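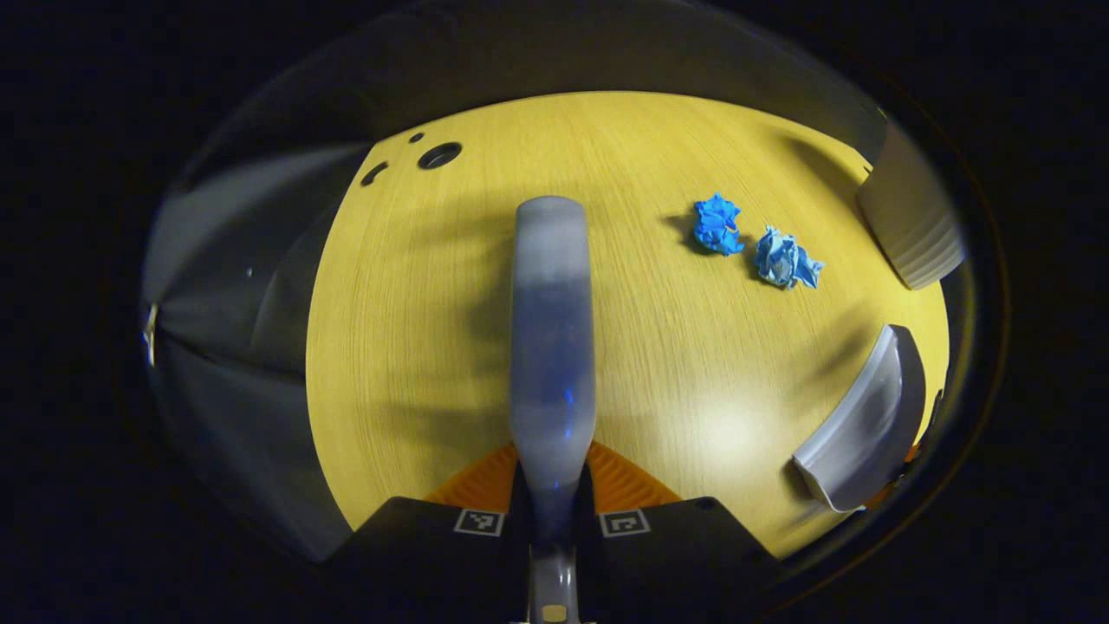
Fimow extends automated table clearing at Baltberg site

26 February 2021

Fimow has confirmed that automated clearing of worktables will be extended to the whole of its Baltberg packing site from April. The work, which includes picking up crumpled items left on the tabletops between orders, has until now been done by hand at the end of each shift.

The gripper system was supplied by Tredico and tested on 2 lines over the winter. The site employs 246 people, of whom 123 work at the tables. The company stated that no posts will be lost. Staff on the packing lines will finish their shifts without the clearing period, and their pay will stay the same.

Crisóforo Jaramillo, site manager, said that staff had asked for clear rules on who may stop the machines. "Anyone working at a table may do so, at any time," he said.

Training will be held during paid hours. Staff representatives will meet the management again before the new rotas are issued.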